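**Subject: Re: [longwalk] Food for the Prurport route, and how to pack it**
**From:** Junaid Kakakhel
**Date:** 11/3/22

Dear Marjorie, dear all,

On September the list was very quiet and now we have eleven messages on porridge, so I am happy. I answer between your lines, Marjorie, and then I write some more below.

> Marjorie Furnival wrote:
>
> I am hoping to walk Hollis to Prurport in the spring, on my own, and I have got myself into a muddle over food. My last long walk was with Everett and he did all the planning, so I just ate what I was handed.
>
> First question. Is there really no shop after Pridinbridge? The guide says there is one at the crossroads but my copy is old.

There is no shop. The building stands and it has still the sign, but it is a private house now. I knocked there two years ago and a very kind man gave me four boiled eggs and would take no money for them. Please do not plan on the eggs. After Pridinbridge you should have food for four days, and if your pace is slow then take one dinner more.

> Second. Everybody tells me a different weight of food per day. What do you carry?

I carry 818 grams for each day. It sounds too exact, but this is what the kitchen scale said when I put one normal day of my food on it, and afterward I made all the other bags the same. I am not a big man and I come home a little lighter. Everett is tall and eats more than me, so he should tell you his own number.

> Third. I can't face hot breakfast in a tent. Is it mad to go without a stove altogether?

It is not mad. I did it one time, in warm weather, and for two days I liked it very much. On the third day it rained and I thought only of tea. If you go without a stove, then you need more wet food, and wet food is heavy, so you save less than you expect. My stove is the small Stendska one. With the gas and the pot it is not much more than a full water bottle, and I would bring it for the tea alone.

> Fourth, and then I'll stop. How do you pack soft things? Last time I had a jar of peanut butter and it was a brick in my bag, and Sandra's honey got out and into her socks.
>
> Thanks all,
> Marjorie

For this one I need more space.

I have tried many ways of carrying soft food. Zipper bags are cheap and light, but the zipper gets food in it and after this it does not close well, and you find it out when you put your hand in the bag. The tubes that you fill from the back and close with a clip are better. They are good for peanut butter. They are not good for anything thin, and the clip is a small thing that likes to be lost in grass.

What I use most now is the pouch with a spout and a screw cap, the kind that is sold for fruit puree for children. You can buy them empty. My rules for them are these:

- Fill them with a small funnel, and do it at home on a day when you are not in a hurry.
- Push the air out before you put the cap on. With air inside, the pouch is a balloon and your backpack will sit on it.
- Write on it what it is, and the day. Lentil paste and apple with cinnamon have nearly the same color and I can tell you the surprise is not nice in both directions.
- Carry them standing, cap up, in the pot or along the side of the bag.
- Do not put in pieces. Rice does not come out. Raisins do not come out. Sandra Hartley said on this list that chia seeds are fine, and I believed her, and I had to cut the pouch open with my knife.
- Anything with milk, meat or cooked vegetables I eat on the first day, and in the morning. I do not play with this.

For honey I would not use any of it. Take the hard honey candy and keep your socks clean.

About washing them I must be fair and say that it is the weak side. The corners at the bottom are difficult. I fill them half with warm water and a little soap, close, shake, leave for an hour, shake again, and then dry them upside down on chopsticks that stand in a glass. If one still smells the next day I throw it away. I have some which lived through three walks and some which lived through one.

Now the food itself. This is one of my days, so that you have something to change:

**Morning:** oats which stood overnight in cold water, with milk powder, a spoon of coconut and a pinch of salt. One pouch of apple. Tea.

**Walking:** flat bread, hard cheese for the first two days and then nut butter, dried apricots, salted peanuts. I eat a little every hour and I do not make a real lunch, because when I sit down for a real lunch I sleep.

**Evening:** couscous with dried onion, dried tomato, red lentils that I cooked and dried before, and a lot of oil. The oil goes in its own small bottle, inside a second bag. Then chocolate.

Wian Oosthuizen asked last week (in the other thread, I move it here) if one can dry the lentils without a machine. Yes, in the oven, at the lowest setting, on baking paper, with the door open by the width of a wooden spoon. Stir them every hour. They are ready when they sound like small stones in the bowl. Your kitchen will smell of soup until the next day.

Water, because it was not asked but it is the same bag: from Pridinbridge up to the pass at 1259 meters I found good streams on the left side of the path the whole way. On the Prurport side it is dry and I carried two liters from the top. Fill everything before you start down, also if your shoulders complain.

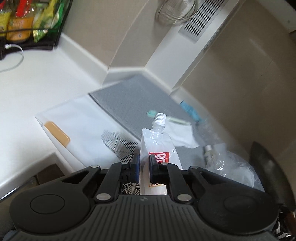 One thing more about the weight. People buy a lighter spoon and then carry a whole bag of flour tortillas home again. After each walk I put on the table what came back and I write it down, and next time I leave half of it in the cupboard. On my last walk it was peanuts, always the peanuts.

Marjorie, if you tell me what you do not eat, I can send you my list for all the days. Everett, please correct me on the crossroads if the shop has opened again. I would be glad to be wrong there.

With kind greetings,
Junaid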